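Chore robots: still slow, still learning, says Matarura trial

22 January 2025

Can a machine put the groceries away yet? Sort of. Depends on the groceries, and on how long you're willing to wait.

Matarura, the kitchen automation firm, put out first results this morning from its household and shop chores program. Short version: fruit good, bags bad, laundry forget it.

The company tested 15 chores, in simulation first and then on real benches at its Ondau site. Things like moving produce into trays, facing up a shelf, wiping a counter, pairing socks, emptying a shopping bag. Each one got a pass mark set before testing began. Just 3 passed on the real bench. Tray loading, putting lids on tubs, and stacking empty crates.

Everything else is listed as "in progress" in the report, a phrase that covers a lot of ground. Counter wiping came close. Sock pairing did not.

"People see a clip of an arm picking something up and they think it's done, it'll be in the kitchen by summer," said Ilona Nyitrai, who runs the program. "Picking up is one piece. Then it's where does it go, what's already there, did I squash it. A ten-year-old does all that without thinking."

Fruit was chosen as the starting point becuase shops asked for it, she said. Grocery chain Bromeo wants help filling produce trays before opening, a job that eats staff time and that few people fight over. The chain has not signed anything. A spokesman said it would look again once the bench numbers were "boring enough."
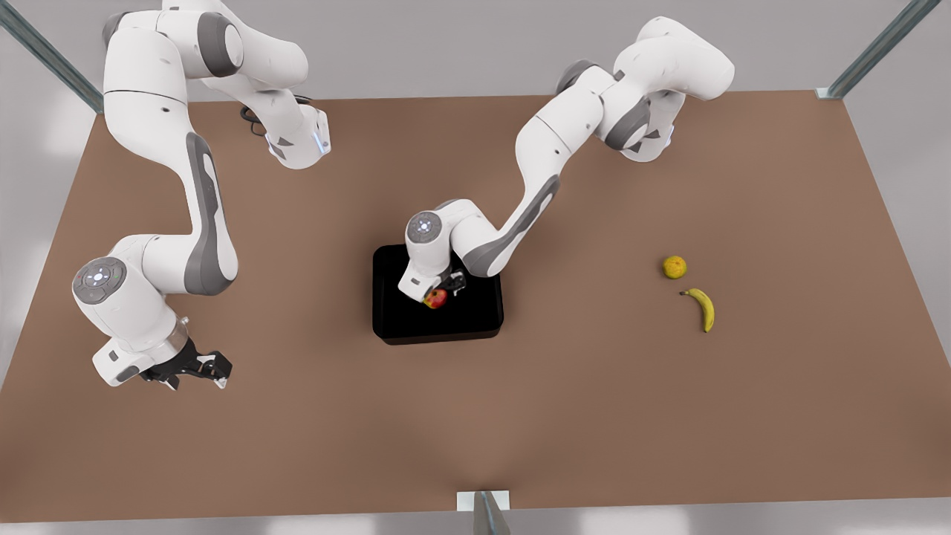
Simulated tray task: one arm holds an apple at the black tray, with a lemon or lime and a banana out on the table. Render: Matarura

Round fruit is the easy end. Bananas are worse. They lie at odd angles, they bruise, and a grip that suits an apple can be the wrong one for something long and curved. Grapes were dropped from the list altogether after early tests, no date for bringing them back.

Most of the practice happens on screen. Matarura says its tray software went through over 2,000 simulated runs before anyone let it near real produce. Cheaper, and no juice in the joints. The catch is that simulated fruit behaves. Real fruit has stickers, soft spots, stems that snag.

On the bench the team ran 151 tray loads. The report does not give a full breakdown of failures, only says that "most" were dropped or badly placed items and that the pass mark was met. We asked for the breakdown. Nyitrai said it will come with the full paper.

Speed is the other problem. The arms are slower than a person at every one of the chores tested, including the ones they passed. Nyitrai didn't dispute it. For a shop filling trays overnight, slow may be fine. For a family wanting the bag unpacked before the ice cream melts, no.

And the bag itself is a headache. Soft, folds over, hides what's inside. The software has to guess at what it can't see, and guesses wrong often enough that the team now starts the unpacking test with the bag held open by a wire frame. Nyitrai called that "a bit of a cheat, and we say so in the report."

Using two arms helps with some of it. One can steady a tub while the other does the lid, and on a wide table it saves a long reach across. It also adds cost and a whole new way to go wrong, with arms getting in each others way. Planning around that took up much of last year, according to the report.

Rival firm Říha, which makes shelf-stocking machines, was cool on the results. A representative said shops buy one machine for one job and that general chore robots are "a nice demo, a hard sale." Říha has not published chore tests of its own.

No price yet from Matarura, for shops or homes. The company says a home version isn't being worked on at all right now, despite the word household in the program's name. Shops first, then hospital and school kitchens maybe.

Next round of tests is set for April. Counter wiping gets another go, along with mixed trays where firm and soft fruit go in together. The full paper should be out at the same time, failure breakdown included. Socks are off the list until further notice.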